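Olley Street Shared Laundry - Progress Report to the Prokholm Fund
Reporting period ending June

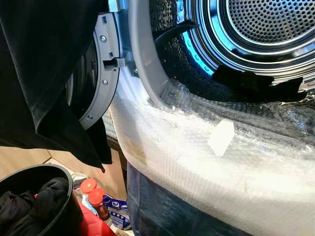

The grant covers the second year of the tenants' laundry at Olley Street and the start of a smaller one at Plotness. Work at Olley Street is on schedule. Plotness is behind, and the reasons are set out further down.

Olley Street
Opening hours were extended in the spring and the room now closes at 9 p.m. Evening slots fill first. Households book through the paper sheet by the door or by phone, and we have dropped the plan for an online system because few tenants asked for it. Total bookings for the period came to 3,435. Missed bookings are still a problem on weekends. We now release a slot after 12 minutes, and complaints have gone down.

The drain line was replaced under the building owner's insurance, so the repair money in the grant was not touched. We would like to move it to the Plotness budget and ask for your approval.

Plotness
The lease was signed later than planned. The owner wanted a separate water meter and the utility took two months to fit it. The floor has been sealed and the wiring has passed inspection. Still to do: venting, shelving, and the ramp at the rear entrance. The first quote for the ramp was too high - we are waiting on a second from Prado Building Services.

Spending
Rent and utilities are in line with the budget. Detergent is over, mostly from a price increase by our supplier. Training is under, as one session was put off until Plotness opens.

Next period
We expect to open Plotness with shorter hours and add evenings once bookings settle. A tenant survey will go out at both sites, and the results will be sent with the next report. Please let us know about the repair money before the ramp contract is signed.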